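Open day walk-through, Rurnberg workshop, June

Filled in by Charmaine Sithole with Nana Baidoo, starting at 7 in the morning before the kettle was properly on. Please read the comments as well as the ticks, as most of the useful bits are in there. Fuseini Osei has the paper copy with the coffee ring on it.

Marks used: [x] fine as found, [ ] still to do, [~] fine with a comment.

## Getting people in and around

- [x] Front door opens fully and stays open
- [x] Path from the sign-in table to the demonstration cell is clear
- [~] Floor tape around the cell
- [x] Both fire exits open from the inside
- [ ] Sign for the accessible washroom

**Comments:** The tape is down and it looks lovely, but one corner near the tool cupboard is already lifting and I caught my shoe on it twice. Nana pressed it back with her heel and I'd still like a fresh strip put over the top. The washroom sign from last year has the old floor plan on it and sends people into the paint store, so could whoever has the good printer please run off a new one? I've asked for groups of 13 at most, guide included. Last time we let them bunch up and the folks at the back spent the whole talk looking at somebody's backpack.

## The cell, before power

- [x] Emergency stop at the operator's desk, pressed and reset
- [x] Emergency stop on the visitor side, pressed and reset
- [x] Door switch on the guard
- [~] Air line and fittings
- [x] Spare parts and hand tools out of the arm's reach

**Comments:** We pressed both stops with the arm in slow mode and it halted each time, and it wouldn't start again until the reset was done at the desk, just as it should. The Tondivetti fitting on the air line has a tiny hiss if you put your ear right down to it. Lucrezia De Luca had a look and is happy for it to run through the open day, and she'll swap it afterward. I've written it here so that it doesn't get lost, because I know what we're like once the sausages come out.

## The demonstration itself

- [x] Program loaded and named the same as on the run sheet
- [x] Speed held at the visitor setting
- [x] Processor held square, with nothing else touching it
- [~] Fixture board firm when pushed by hand (arm stopped)
- [ ] Second tray of practice processors labelled

**Comments:** Benedicta Ametepe ran the processor handling for us 3 times while Nana and I stood where the visitors will be standing. I've seen it more often than I can remember and I still lean in every time! The grey board had the least bit of give when I pushed the top of it, so Benedicta snugged up the bolts and we pushed again, and then it stayed put.
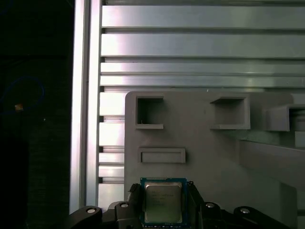
*Reading time: 3 minutes, a bit more if you stop to do the jobs*

Benedicta would like whoever is guiding to mention how lightly the fingers need to close on the edges of the processor, as it's the question she gets asked more than any other. She has set the grip for the practice pieces only. If anyone offers up a part from their own computer (a gentleman did, last time, very kindly) please say no thank you and send him along to the repair table.

## People and talking

- [x] One operator at the desk whenever the arm has power
- [x] One guide at the tape for every group
- [~] Safety talk
- [x] Ear plugs and safety glasses at the sign-in table
- [ ] Lunch cover for the operator

**Comments:** Fuseini practised the safety talk on us and it was very good, very friendly, but it ran to almost 7 minutes and the younger kids will have wandered off by then. We've agreed he'll leave out the history of the building. There are 1,000 stickers in the Novow box, so no need to be stingy with them, though please hand them out at the exit. They were all over the guard door last year and took me an afternoon with a scraper and a bottle of eucalyptus oil. Lunch cover is still blank. Lucrezia can do the first half hour, and I'd do the rest myself only I'm not signed off on the desk yet.

## Closing down

- [ ] Gripper emptied and arm parked
- [ ] Air off, then power off
- [ ] Key back in the Shen cabinet and signed for
- [ ] Guard door locked

**Comments:** Left open on purpose for the end of the day. The Shen cabinet sticks, so lift the handle a little as you turn it. Please sign for the key with your whole name, as we had three sets of initials in the book last time that could each have been two different people.

Still to do before doors open: tape corner, washroom sign, tray labels, lunch cover. Nana has the tape and the label maker. I'm chasing the other two.

C. Sithole / N. Baidoo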